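Can a Robot Learn to Fold Paper? Ask Who Looks After It First

by Uliana Hordiienko

You may have seen a video of a robot folding a shirt or a sheet of paper. The video is usually short, and there is music. I always want to know what happened the day before, when somebody had to get everything ready.

Let's take paper folding. A sheet of paper sounds easy to handle. It weighs almost nothing and it can't run away. But it bends wherever it likes, and a robot that has only met hard boxes can make a real mess of it.

One way to teach a robot is to let it copy people. A person does the job by hand, wearing gear that keeps track of where the hands go. Cameras save what the hands and the paper look like at each moment. Later, a computer program studies all of it and tries to work out the moves.

Notice the word "tries." Some ads say the robot "watches and learns, just like you!" I don't believe that. You could learn to fold a letter after seeing it once or twice. A program may need to see it again and again, and then get stuck when the paper is a different size.
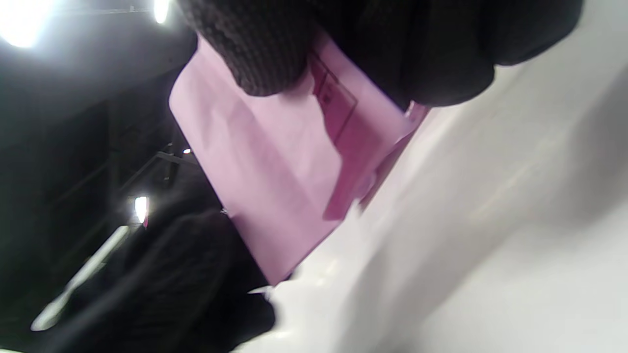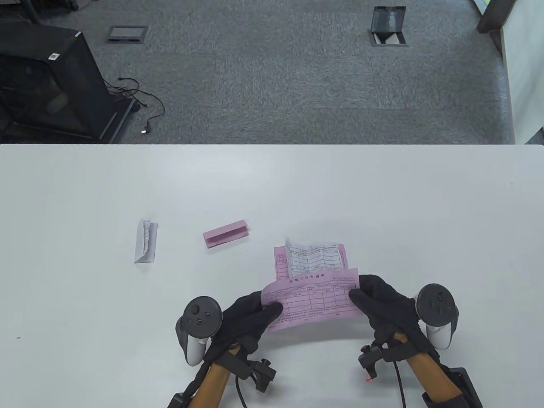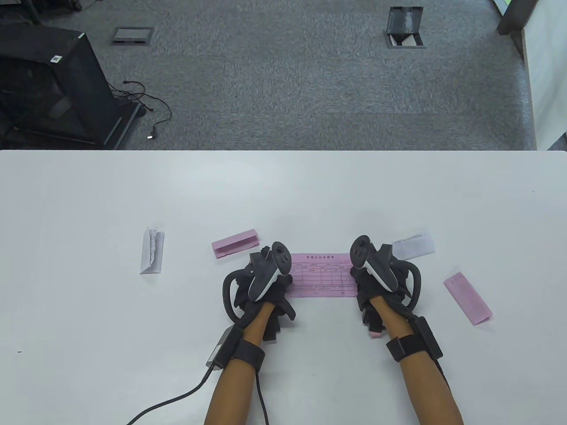 Black gloves and pink paper in all three.

So what does it take to look after gear like this? Mostly small, dull jobs.

Straps come first. If a controller slides along the glove, the computer thinks the hand has moved when it hasn't. The person should wiggle their fingers, make a fist, and check that nothing shifts.

Next come the cables. A cable needs enough slack for the arm to reach across the table, but a big loop can catch on things. Pull a plug halfway out and you might lose part of a recording without knowing it.

Then there are the batteries, if the gear has them. And the camera lenses, which pick up fingerprints. A smudge on a lens makes every picture a bit foggy, and the program has no idea that fog isn't part of the paper.

The last job is called calibration (say it: kal-uh-BRAY-shun). It means checking the machine's measurements against something you already know. Put a controller on a mark, move it 50 centimeters along a ruler, and see what the computer says. If it says 54, something is wrong, and you don't start until you have found out what.

Does all this care mean the robot will fold well in the end? No. It means the robot gets a fair chance. A neat recording can still lead to a clumsy robot — I would want to see it try paper it has never met before.

Next time you watch a robot video, try these questions. How many times did it fail? Was a person steering it? Who fixed it when it stopped? If the video doesn't say, you are allowed to wonder.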